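# Who is the delivery robot for?

The brochure from Clikero landed in our strata inbox with a price at the bottom: $2972 for a trial season of robot deliveries, gate to doorstep, three machines shared among 33 townhouses. I've read it more times than it deserves. I'm on record as the grump in this matter, so I may as well set out why.

The pitch is that couriers stop at the entrance, load parcels into a little wheeled locker, and the locker drives itself to your door. It texts you a code. You come down, punch it in and take your stuff. Bukola Yusuf, who's been pushing for it at every meeting, says it will keep vans off the street and let the kids play out. I'd like that too. I just can't find the part of the brochure where it says the couriers have agreed.

They haven't, as far as I can tell. When I rang Clikero I was told that "most carriers are open to the handover". Open to it! My driver isn't open to waiting for me to put my shoes on. I can't picture him unloading eleven boxes into a robot, one code at a time, when he could be gone by then.

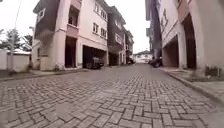 Then there's the ground itself. The sales video was shot on fresh asphalt, as these videos always are, and the spec sheet talks about "standard urban surfaces" without naming one. Block paving is a different animal. Anyone who's dragged a suitcase over it knows the noise, and a locker full of somebody's wine glasses will know it as well. Kerbs get one line: the unit "negotiates typical kerb heights". Typical where? I asked for the figure in centimetres and got a second brochure.

Maximiliano Farías had the Boster system at his last place, a development much like ours. By his account it worked well enough through the dry months and then spent a good deal of the winter parked with its lights flashing, waiting for an operator in another time zone to take over. The residents learned to walk down and fetch their own parcels from it. They were paying for a box that had come halfway.

To be fair, there are people this would help. If stairs are hard for you, or the gate is a long walk, a machine that comes to the door could be worth real money. But it still stops at ground level, and it won't carry anything up. A neighbour with a trolley would do more, and so would a parcel locker beside the entrance, which we could buy outright.

My vote is no for now. I'd change it for a free fortnight on our own street in July, in the rain, with a full load and the couriers we already have. Clikero says it doesn't do free trials.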